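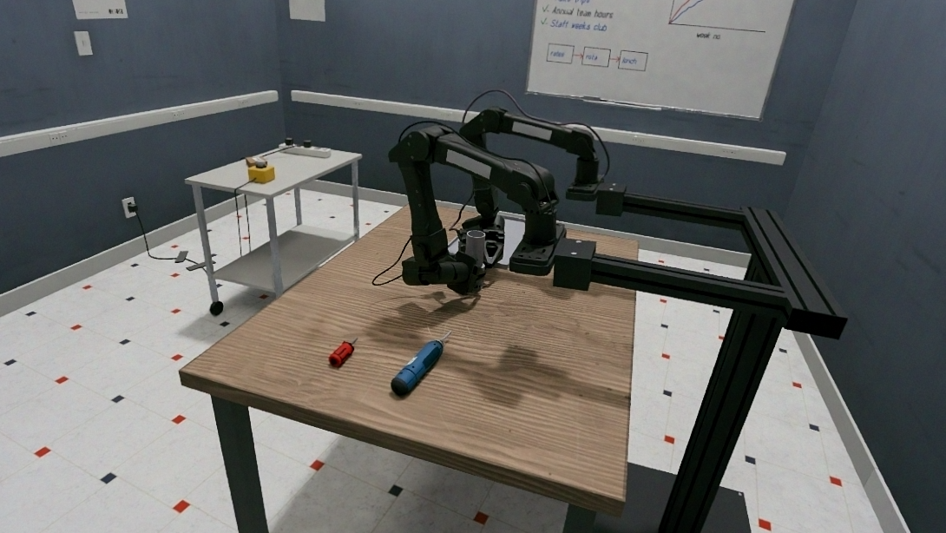 Wood table with the wavy grain, dark metal legs, slate-blue walls

Dining table finish that survives kids?? (and is oil a scam)

plumcreek_baiba
Sep 6, 2021
Hi all, long time reader, I think this is my second post ever. We're about to refinish our dining table and my husband and I can't agree on what goes on top. The color I'm after is that medium brown up there, with the grain showing like crazy, and I'd love the same soft rounded corners because our youngest is exactly forehead height to ours.

Ours is ash, bought used from a couple in Reltville for $170 (best money I've ever spent!) and it has some kind of old lacquer that's going white wherever a hot dish sat. Rimantas wants to strip it and put on polyurethane, three coats, done forever. I want a hardwax oil because my grandmother had an oiled table and it felt so nice under your hands. He says my grandmother also yelled at anybody who put a glass on it. Fair.

Two kids, homework, glue, spaghetti. What would you do?
Baiba Šimkus

oldshellac
Poly. Water-based if you want to keep the color, oil-based if you want it to go amber. Your husband is right, sorry.

Gretel_in_the_garage
Hard disagree with oldshellac, as usual :) Poly is great until it isn't. Once it scratches through you're sanding the entire top, and with kids it WILL scratch through. With hardwax oil you rub out the bad spot on a Saturday morning, wipe on a little more, and go eat lunch. I've had Strazds oil on my kitchen table since my son was in diapers and he's driving now.

oldshellac
And how many times have you re-oiled it?

Gretel_in_the_garage
Once a year, sometimes twice. It takes me less time than it takes you to complain about it.

tannin_bob
What grit are you all stopping at before oil? I went way too fine on a bench and the oil just sat there like it was on glass. Never got any depth out of it.

Gretel_in_the_garage
150, maybe a hair more on the end grain. Go by the label on the can though, they're all a little different.

rimas_s
Husband here. For the record I said two coats, not three. My real worry is the color. Ash is pale, and she wants it medium brown, so we're staining either way. Does anybody have experience putting oil over stain on ash? I tried a water-based stain on the underside in July and it came up fuzzy as a peach.

tannin_bob
That's the grain raising. Wipe the bare wood with a damp rag, let it dry overnight, knock the fuzz down lightly, then stain. Much less fuzz the second time around.

oldshellac
And skip the separate stain if you go with oil. Most of the brands sell it tinted. First coat tinted, second coat clear. See, I can be helpful to the wrong side.

plumcreek_baiba
Ooh, I didn't know about the tinted kind! Does the grain still show through? I'm so scared of it turning into brown paint.

kettlecorn575
It'll show more if anything. Ash has those big open pores and they soak up the dark part. Mine came out stripier than I expected, and I hated it for a week and now I love it. Do a sample board first, a decent size one. A dinky little square tells you nothing.

Stumberg_Dan
Can I be the grump? Everybody's talking about finish and no one's asked about the old lacquer. If any of it is left down in those pores, the oil will come out blotchy and you'll blame the oil. Strip it properly, scrape it, then sand. And if you're doing the corners, do them BEFORE the final sanding. I used a router with a roundover bit on mine and then softened the points with a block.

rimas_s
I don't own a router. I see where this is going.

plumcreek_baiba
He's wanted a router for years, Dan, you've made his day.

oldshellac
Buy the router. Still poly, though.

Gretel_in_the_garage
Please hold any spaghetti-related opinions until he's lived with a plastic table for a winter.

plumcreek_baiba
OK, update: we're doing two sample boards, one tinted oil and one stain plus poly, and each kid gets to put ketchup on both and leave it overnight. I'll post how they look. If it's a tie I'm picking, because I found the table.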